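Two-arm bench, Wincombe shared workshop — build gallery

Posted January 25, 2021 by Ingvar Bundgaard

Quick one tonight. People keep asking what the two-arm project is up to and I keep saying I'll put pictures up, so, pictures, plus the notes that go with them. Notes are mostly copied out of my build book so excuse the shorthand. Spelling as found.

For anyone new: it's a pair of arms on a shared base, teleoperated for now, some scripted moves. The goal is flat-pack furniture. Small stuff first, chairs, then a stool, then maybe the dreaded bookcase. Started last May. I have the corner bay at Wincombe on weeknights and whatever is left of Sunday after the kids' swimming.

THE ARMS
Bought used, as a pair, from a guy in Batville who was clearing out a garage. Drove 300 miles round trip. One had a bad encoder, the other one was fine till I touched it. Both have been apart more times than I'd like. Threadlocker on everything now. EVERYTHING. Shoulder joints still creak when you go slow, I've stopped hearing it.

Cable routing is on version 7. Outside of the arm, long loop, enough slack for a full wrist roll. Versions 1 thru 6 all snagged on something. Version 4 took a mug with it.

THE GRIPPERS
Didn't match when I got them and I never made them match. White angular bracket on the left, dark rubbery fingers on the right. The bracket is good for pushing up against things and bracing, the rubber ones do the grabbing. I planned to swap to two the same and then kept finding jobs where two different ones was better, so that's off the list.

Rubber wears out at the tips. Nic Giolla sells the sheet I use, cut it with a knife and a steel ruler, glue, clamp overnight. Don't skip the clamp.

THE CHAIR
White plastic, legs go in sockets at the corners, upside down on the bench for assembly. Picked it because a dropped leg doesn't hurt anything and the sockets are forgiving. Not THAT forgiving. Angle matters more than force, if you come in crooked you can push all day.

Black cloth on the table, wrinkles and all. White parts on a white top were a nightmare for the vision side, edges just dissapeared. The cloth fixed most of that in one evening for almost no money. It does slide. Clips at the back next, or velcro.
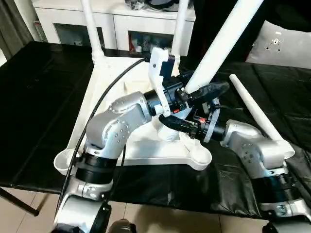 Both grippers working close together is the part that took longest. Each one alone, fine. Put them within a hand's width and the planner gets scared and freezes, or doesn't get scared enough. I run a soft keep-out zone around each wrist now and shrink it by hand when I need to get in tight. Clunky. Works okay.

Speed is capped way down whenever both are in the middle. Boring to watch. Bring coffee.

THE SOFTWARE
Small control program I call Rodora — my daughter's word, no idea what it means. Reads both arms, logs it all, replays a move if I ask nice. Log files got huge so I only keep the runs I label. I've labeled 9 so far which is pathetic, but labeling is dull and it's always late when I get to it.

Latency was the big fight over the holidays. Moved the camera off the same hub as the arms and it got a lot better. Should of done that first.

STILL TO DO
Clips or velcro for the cloth.
Somewhere to park the spare leg, right now it just lies on the table next to the elbow.
Proper e-stop within reach of a second person. Have one, want two.
Quieter power supply. The bay next to mine has been very patient.
Force readout on the right hand so I can tell "in the socket" from "jammed against the socket."
Write down the calibration steps before I forget them again.

COST SO FAR
Under 800 not counting the arms, and I'm not counting the arms. Most of it is connectors and cable. Then clamps, then the camera, then more connectors cause I bought the wrong sex the first time.

Around Tuesday and Thursday evenings if you want to come by and drive it. Left stick is harder than it looks. Parts list and wiring sketch are in the binder on my shelf, take a copy, put the binder back please.

— Ingvar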